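Gesska returns floor: picking station inspection, with comments
Station 2, mixed goods table
Inspected by: Ravindra Agarwal
Date: 24th November

1. Emergency stop within reach of the sorter's chair
OK. Tested at start of shift and after lunch.

2. Table cloth flat and fastened at the corners
OK at the corners. Crumbs on the left side by the snack bag. Wipe down between batches; this used to be part of packing up and has dropped out of the routine now that sorters stay seated at the screen.

3. Bottles and cans
Comment: lying on their sides is allowed on this table. Check caps before the batch goes out.

4. Arm speed limited while a person is inside the floor line
OK. Sorters still lean in to straighten items before the arm has stopped. Two people told me they do it without thinking, from years of doing the whole job by hand. Added to the refresher in February.

5. Gripper fingertip pads
In place. Look for splits at every shift change and write the result on the Vovum sheet, even when there is nothing to report.

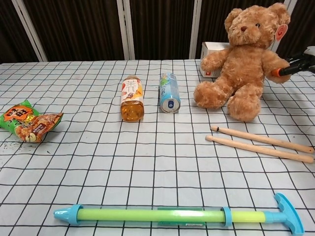

Station 2, soft toy pick. Fingertip pad against the bear's arm.

6. Long items
The pump water gun takes up nearly the whole front of the table. Items of this length should go in a batch with fewer pieces. Drumsticks to be kept clear of the handle end.

7. Lifting
Sorters handled up to 700 pieces a shift before the change. Wrist complaints are down, neck and eye complaints are up. Screen height needs adjusting for each person and the chair at this station does not lock. Replacement requested from Zarei.

8. Staffing
One sorter now watches 2 stations. Comment from the late shift: fine when both run well, too much when both stop together. I agree. Second person to be on call until this is settled.

9. Service interval
Due every 3,000 picks. Counter read and initialed.

Result: pass with comments. Items 2, 4, 7 and 8 stay open. Shift leads to sign below once the chair has been replaced.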